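¿Por qué el pan se pone duro?

Compras una barra por la mañana y la corteza cruje. Al día siguiente la misma barra cuesta de morder. 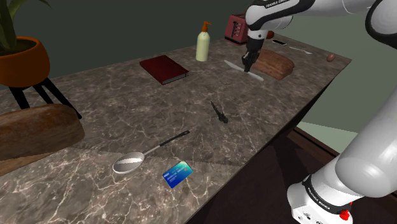 Mucha gente piensa que el pan se pone duro porque se seca. Es verdad solo en parte. Si guardas un trozo en una bolsa bien cerrada, casi no pierde agua, y aun así la miga acaba poniéndose firme. Para entenderlo hay que mirar de qué está hecho.

Qué lleva el pan

El pan más sencillo lleva harina, agua, sal y levadura. La harina sale de moler granos de trigo. Dentro de cada grano hay mucho almidón, que es la reserva de comida de la planta. El almidón está guardado en granitos tan pequeños que hace falta un microscopio para verlos.

La harina también tiene proteínas. Cuando se mezclan con agua y se amasan, forman una red elástica que se llama gluten. La levadura es un ser vivo, un hongo diminuto. Se alimenta de los azúcares de la masa y suelta un gas, el dióxido de carbono. El gas queda atrapado en la red de gluten y la masa sube. Los agujeros de la miga son las burbujas de ese gas.

Lo que pasa en el horno

Con el calor, los granitos de almidón absorben agua, se hinchan y se ablandan. Sus moléculas, que estaban muy ordenadas, se desordenan. Por eso la miga recién hecha es blanda.

La corteza se calienta mucho más que el centro y pierde casi toda su agua. Se vuelve marrón por una reacción entre los azúcares y las proteínas, llamada reacción de Maillard. De ella viene buena parte del olor a pan tostado.

Lo que pasa después

Cuando el pan se enfría, las moléculas de almidón empiezan a juntarse y a ordenarse otra vez. Este cambio se llama retrogradación. Es una palabra larga que quiere decir, más o menos, «volver atrás». La miga se pone firme y se desmiga con facilidad.

Al mismo tiempo, parte del agua de la miga viaja hacia la corteza. Por eso una barra guardada en plástico tiene la corteza blanda y correosa. Si la dejas al aire, el agua se escapa y se endurece todo.

¿Nevera o congelador?

En la nevera el pan se pone duro antes que en el armario, porque el almidón se ordena más deprisa con ese frío. En el congelador el cambio casi se detiene. Lo mejor es congelarlo el primer día y ya cortado.

¿Y si ya está duro?

Al calentarlo, el almidón vuelve a ablandarse. El efecto dura poco, así que hay que comerlo pronto. También se puede usar en sopas de ajo, migas, torrijas o pan rallado. Si tiene moho, aunque sea una mancha pequeña, se tira entero.

Haz la prueba

Necesitas 3 rebanadas de la misma barra y 3 bolsas con cierre. Pide a un adulto que corte el pan. Deja una bolsa en el armario, otra en la nevera y otra en el congelador. Al día siguiente saca las tres y espera a que la congelada vuelva a estar blanda. Aprieta cada miga con el dedo y apunta cuál se hunde más. Después pesa las rebanadas, si tienes báscula de cocina, y compara con lo que pesaban antes de guardarlas.

Palabras para recordar

Almidón: sustancia que guardan las plantas como reserva de energía.
Gluten: red elástica que se forma al amasar harina de trigo con agua.
Retrogradación: cambio del almidón cuando se enfría y se ordena de nuevo.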